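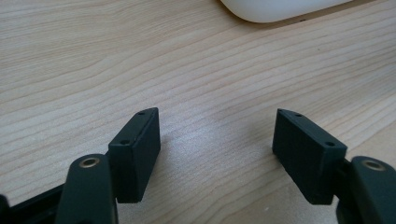
Workshop Notes > Desks & Surfaces

November 10, 2023

Desk day, finally. I've been putting this off since March, when Wahyudi first said the desks in the long room were getting grubby, and he was being kind. Mine was the worst (tea, mostly, plus whatever that sticky patch by the lamp was). Elspeth had a bottle of the Skallham surface cleaner left over, so I started with that — two sprays, a soft cloth, and always along the grain. I know it's a smooth finish and the direction shouldn't matter, but I can see my own smears when I go across, and it annoys me all afternoon.

First pass took 30 minutes because I kept stopping to read old sticky notes. One just says "ask Kamarul re hinge". Kamarul, if you're reading this, what hinge?

Tried the Farkas polish on a corner afterwards. Don't bother! It went on streaky and smelt of pear drops, and I had to wipe it off again with warm water. The cleaner by itself is plenty. Yanti reckons a drop of washing-up liquid in a bowl does the same job for nothing, and she may well be right, so I'll do her desk that way next week and we can compare.

There are a few tiny dark specks in the pale wood that I went at with a fingernail for ages. They didn't budge. I think they're just part of the pattern, so please nobody attack them with the scourer. Saodah did that on the old Skidley bench and left a dull patch over 10 cm long, still there.

Other bits:

Cloths are in the second drawer down, 9 clean ones. The blue one is for floors.

Mouse mats all went in the bin, they'd gone crumbly underneath. I don't miss mine, the mouse runs fine straight on the desk.

Need felt pads for the monitor feet. Gusard do a bag of 80, far more than we want, but the small bags are nearly the same price.

Still to do: the desk by the window, both shelves, and the cable tray, which I looked into and closed again.

3 comments | 2 shares

We use cookies to keep you signed in to the notebook. Accept | Manage settings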